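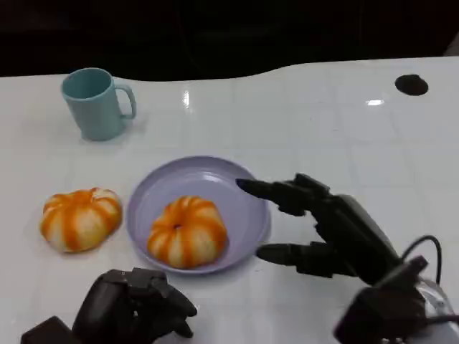
Slide 1: The table, with both hands, the plate, the mug and the pumpkins

Notes for the Plondville talk. 15 minutes, then questions. Slow down!

Leave the first slide up while people find seats. Hi everybody, I'm Nele Bosman, I'm in the robotics club, and I'm going to talk about pumpkins for longer than you'd expect.

Point at the pumpkin on the purple plate, then at the one sitting on the table to the left of it. The task we picked in April fits in one sentence: pick up a small pumpkin, put it on a plate. My little cousin can do it with a mouth full of cereal. We thought two weeks, tops. (Pause, let the teachers laugh.)

Then the why-is-it-hard part. Ask the room how they'd grab one. Somebody always mimes pinching the stem. OK, but look at the stems on these, they're tiny, so we gave up on that early. What we do is go for the sides, and the sides have ribs. If a finger lands on top of a rib the pumpkin likes to roll away, and if it lands in a groove you're usually fine. So a lot of our spring went into finger angles.

Point at the hand on the right, wide open next to the plate. We call that pose "the duck" — finger on top, thumb below, big gap. The hand at the bottom left is curled up, and that's our parking pose. Before we had a parking pose the left hand would drift into everything. Tell the mug story here if there's time (short version!!).

Slide 2, the software. Our control program is called Flirkia. Seraina Trummer named it and won't say what it means. Don't read the block diagram out loud, just say: camera in, hand positions out, a stop button that beats everything else. The part that records our practice runs is Vido. We saved 3850 short clips over the season, and I labeled way too many of them on the bus.

Slide 3, results. We did 23 scored tries at the Chauvin meet and dropped the pumpkin on 2 of them. Say that the judges let us choose where the plate went, so it's a friendlier number than it sounds. The mug isn't part of the score. It's there as something to steer around, and next season we want to hang on to it by the handle, which is a whole other headache.

Shiny table bit, if anyone looks awake: see the bright streaks toward the back? Glare like that fooled our plate finder for ages. We turned one lamp and it got a lot better. I still want to fix it properly in code.

Thank Seraina, thank Plondville for the room. New people can come try the duck pose after the talk, sign-up sheet is by the door. Have the backup clip open in another tab before I start.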